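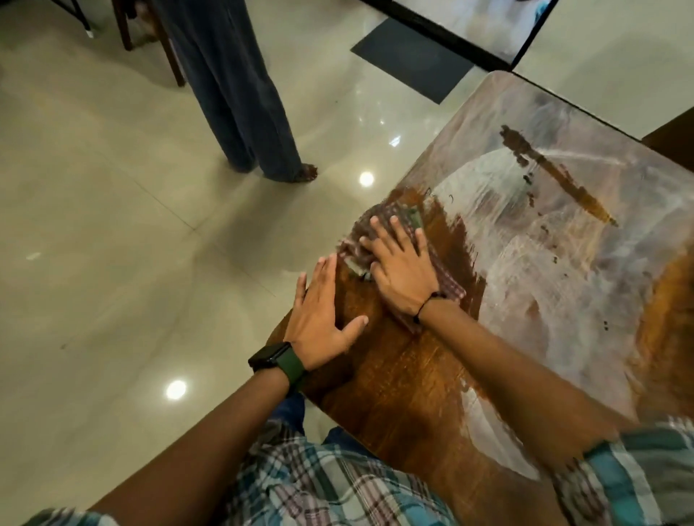
Jasmina Lazarević wants to know why we can't just tell the thing to go back and forth until the table is clean. She asked it last October, at the end of the perception lecture, and the room laughed, which was unfair, as four of the groups then submitted exactly that. Her question is the subject of these notes.

Week 6: Wiping as a control problem

Reading: the Kudum manual, chapter on contact, skipping the part on installation, which describes a version of the software none of us has ever seen.

1. What the task is

So far you have moved objects from one place to another. The goal was a pose, and you could check it with a ruler. Wiping has no goal pose. The cloth can finish anywhere, and the table ends up where it started. What changes is the state of the surface, and your planner in its present form has no variable for that.

Look at the wood. Close to the hands it is dark and glossy. Farther off lies a whitish film, smeared in arcs, and inside the film there is a long dark stain with specks near it. That makes at least three kinds of surface, and they want different treatment. Film wants coverage. Specks want to be gathered, and a plain back-and-forth will mostly relocate them. A stain may want pressure, or several passes, or it may be part of the wood, in which case your robot will polish it until the battery gives out.

2. Representation

We lay a grid over the tabletop and give each cell a belief: clean, film, debris, unknown. In Tamum the grid is called a dirt map, and the default cell is 19 mm on a side. Do not make the cells smaller because you can. Last year one group did, and their planner was still thinking when the building closed.

Two warnings about the belief update.

Gloss. A wet surface under ceiling lights is bright in places, and so is a milky one. A brightness threshold will confuse the two, and it will do so with high confidence. Look for grain instead: where the grain lines show sharply, the film is thin or gone. Moving the viewpoint also helps, as highlights travel over the surface and film stays put.

Occlusion. The cloth and whatever is holding it hide the very cells you are working on. Mark those unknown until you see them again. Marking them clean because the cloth went over them is called optimism, and it costs marks.

3. Control

Position control along the surface, force control along the normal. You have met this as hybrid control, and the equations are in the notes for week 4. The table is never quite where calibration says it is. An error of 2 mm in height gives you either a cloth hovering over the dirt or an arm trying to go through the furniture, and both look fine in simulation.

The force loop on the Ketilsson arm runs at 800 Hz. The planner runs when it feels like it. Keep them apart: the planner sends strokes, the loop follows them, and if no new stroke arrives within 200 ms the arm lifts off and waits. Please do not remove the timeout to improve your demo. We can tell.

Note also what the free hand is doing in human wiping. It lies flat on the wood beside the cloth, fingertips against its edge. You could model that as bracing, or as a fence for the fabric, or as a hand that had to go somewhere. Any of the three is acceptable in the report if you argue for it.

4. Choosing the next stroke

Back to the question from October. A fixed raster covers every cell, ignores the map, and is hard to beat on an evenly dirty table. It is your baseline, and it should embarrass you a little. It fails when dirt moves, because each stroke drags some of it into cells already crossed off. A planner that looks again after every few strokes can chase it.

Score a candidate stroke by the dirty cells it should clear, minus its length, minus a penalty for crossing clean cells with a loaded cloth. The weights live in the Plurach config file, where they are named alpha, beta and beta_new. Beta is not used.

Exercise

Implement the raster and one planner of your own. Run both from the same starting map, plot dirty cells against total stroke length, and explain any place where your curve goes up. It will go up. If it doesn't, check your occlusion handling before you write to me.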